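Sellalen 4 Surface-Mounted Door Closer

Product code: SEL-4-SM
Supplied by Flutside Door Hardware
Page last revised 2/22/18

Overview

The Sellalen 4 is a rack and pinion door closer for single-action hinged doors in offices, schools, clinics and shared stairwells. It is fixed to the face of the door or to the frame above it, and closes the door under spring power with the speed held back by oil. It replaces the Sellalen 2, which remains available as a spare until stocks run out.

The closer is supplied as a complete set: body, arm, cover, screws for timber and metal doors, paper template and fitting sheet. Fixing centres are the same as on the Sellalen 2, so an existing door does not need to be drilled again. The cover is not interchangeable between the two models.

Closing force

Spring power is set by a screw at the end of the body, reached without taking off the cover. Turn clockwise to increase. The closer leaves the works at its lowest setting and most internal doors will need more. Set the force before touching either speed valve. A door that is slow to close is often put right at the valve when the spring is at fault, and the result is a door that slams in summer and stays open in winter.

Doors exposed to wind, doors between a heated and an unheated space, and doors with brush seals along the bottom all need a higher setting than their width would suggest. If the door must be opened by people with limited strength, check the opening force with a gauge at the leading edge after the spring has been set. The figure wanted will be in your access statement or in the building specification.

Speed valves

There are two valves on the end face, marked C and L.

Valve C controls the main closing sweep. Valve L controls the last part of travel, where the latch has to be pushed home. Both are turned with the hex key in the screw pack. Work in eighth turns and let the door close fully between each adjustment. Never unscrew a valve past the point where it stands level with the end face, as oil will be lost and the body cannot be refilled on site.

Backcheck is fitted as standard and is not adjustable. It slows the door as it is thrown open and protects the hinges and the wall behind. It is not a door stop, and a separate floor or wall stop should be fitted in all cases.

Mounting positions

Position A: body on the pull side of the door, arm to the frame. This is the usual arrangement and gives the best closing force for a given spring setting.

Position B: body on the frame on the push side, arm to the door. Use where the pull side faces the weather. Check that there is enough depth in the head of the frame to take the screws.

Position C: body on the push side of the door with a parallel arm bracket. The bracket is ordered separately. Closing force is lower in this position and the spring must be turned up to make good the loss.

The closer is not handed. For left and right hand doors the body is turned end for end, so that the spring screw always points towards the hinges in Position A. Check this before drilling – a body fitted the wrong way round will hold the door open.

Finishes

Silver, white and dark bronze are held in stock. Other colours are painted to order at the Jultisholm works, with a minimum order of 11 sets. Painted covers are matched to a supplied chip and small differences between batches should be expected. For large jobs, order all covers at one time.

Service life and testing

The body is built around a one-piece cast housing with a hardened steel pinion running in needle bearings. The seals are the part most likely to wear. Oil on the outside of the body means that a seal has failed and the closer should be replaced, not topped up.

In June our test bench was moved to a larger room at Jultisholm, and the Sellalen 4 was the first model put through the new programme. Nimal Liyanage, who runs the bench, ran one sample for 1,632 hours on a heavy timber leaf with the spring at its highest setting. Closing time drifted slightly during the first week and then held steady. The arm joint was greased once, at the halfway point. A copy of the bench report can be had from the technical desk. 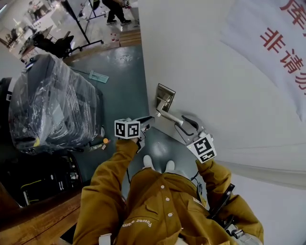 Bench results are obtained on a door that hangs true and swings freely. Before fitting any closer, disconnect the old one and swing the door by hand through its full travel. If it binds, drops at the leading edge or springs back from the frame, correct the hinges first. Extra spring force will hide the fault for a few months and wear out the arm.

Maintenance

Inspect once a year, or every 2 months on main entrances. Check that the arm screws are tight, that the cover clips are whole and that there is no oil on the body. Put a drop of light oil on the arm joint. Do not oil the body or the valves. Closing speed should be checked at the change of season on outside doors.

Wipe the cover with a damp cloth. Solvent cleaners will dull the painted finishes.

Spares and accessories

Parallel arm bracket, SEL-PB
Hold-open arm, SEL-HA (not for use on fire doors)
Long spindle for deep frames, SEL-LS
Cover and clips, SEL-CV, state finish
Screw pack with hex key, SEL-SP
Drop plate for narrow top rails, Herath pattern, SEL-DP

The Herath drop plate is needed where the top rail is too shallow to take the body fixings. It is supplied in silver only and may be painted on site.

Ordering

Trade orders are handled by Mieke Geerts and orders for spares by Ieuan Gape. Please give the product code, finish, mounting position and door width. Stock finishes ordered before noon leave the same day. Painted finishes are quoted on request.

Returns are accepted on unfitted sets in the original box. Sets with the template missing will be credited less the cost of the template.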